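Jakuris butcher-block oil, 15 oz can

I bought this for our kitchen counter after Ekrem Gezer said it held up well on his. It wipes on thin, smells faintly of orange and needs a night to soak in. I put on two coats - the second used far less.

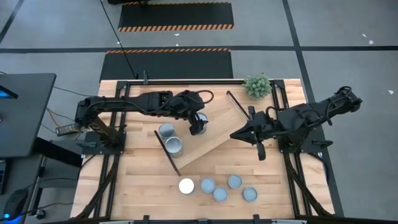

Striped butcher block, the kind of light surface I like this oil for.

Two weeks on, water still beads near the sink. The lid is stiff and the label directions are too short. I'd buy it again over the Fetico wax, which left streaks.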